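Feb 11, 2024

Cabinet paint trials, batch 3. Carrying on from the navy panels. Doors 1 to 6 were sprayed with the Mavevura waterborne, doors 7 to 12 with the old Zokulbridge alkyd we still had on the shelf. All are maple stiles and rails with MDF center panels, except 9 and 10, which are poplar throughout.

Scuffed everything with 320 before the second coat. Wiped with a damp cloth, then a dry one. No tack cloth this time - last batch had a waxy smear on two doors and I think the tack cloth did it.

Spray room was at 64 F when I started and 68 by noon. Humidity stayed near 40 percent according to the meter on the wall, which reads a little high compared to the handheld. The Mavevura laid down well on the flat parts. On the inside corners of the rails it still wants to pull back and leave a thin edge. Thinned the second cup 5 percent with water and that was better. Did not thin the third cup and got the thin edge back, so thinning stays in.

The alkyd covers in two coats with no trouble and takes forever to harden. Door 8 took a thumbnail mark after six days. Door 2, same age, did not. Will check both again at three weeks and at five.

Adhesion: cross-hatch and tape on the backs of 1, 4, 7 and 10. No lifting on 1, 4 or 7. Door 10 lost a few squares near the edge. Poplar had only one coat of primer there because I ran short, so that result says more about the primer than the topcoat. Redo 10 with two coats before drawing anything from it.

Color: mixed to the Prillulo chip, formula 841. The first quart came out slightly green next to the chip under the shop tubes and fine at the window. Added a few drops of violet and it got worse under both. Dumped that, remixed from scratch, and weighed the tints this time in place of using the pump. Match is good now. Weights are on the lid of the can. Somebody please copy them to the color book before the lid gets painted over.

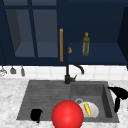
Sheen is the other open item. The order says satin. The Mavevura satin reads shinier on dark colors than it does on the white sample board, and fingerprints show on it within minutes of handling. Tried a 50/50 blend of satin and matte on scrap. It looks closer to what the customer approved in September, but I want to see it after a wash test before committing, since matte tends to burnish.

Wash test so far, scrap boards only:

- Satin, dish soap and sponge, 245 strokes: no change
- Blend, same sponge and soap, 245 strokes: slight shine where the sponge turned around
- Matte, stopped at 20 strokes, obvious polished track

The blend track went away when I wiped it with plain water and let it dry overnight, so it may have been soap film. Repeat with a rinse between sets.

Problems with the gun: spitting at the start of each pass. Took it apart, found dried paint behind the needle packing. Whoever had it last, the packing nut has to come out at cleanup too. Replaced the packing with the last one in the Đồng rebuild kit. Kit needs reordering, and get two.

Also the drying rack. The top arms sag enough that doors touch if they are loaded more than 16 to a side. Two of the primed backs have a stripe from this. Sanded out fine but it cost most of an hour. For now leave every other arm empty at the top.

Glazed doors: paint the rabbets before the final coat on the face, with a brush, thin. On the last job the bare wood in the rabbet showed through the glass from the side. Glass goes in after the paint has had a full week, clear silicone dots, no continuous bead. Keep the stops numbered on the back in pencil - they were cut to fit and they do not swap.

To do next:

- Reprime door 10, two coats
- Blend wash test with rinse
- Thumbnail check on 2 and 8
- Ask supplier if the satin can be ordered in a lower gloss base
- New filters for the spray room, the intake side is gray again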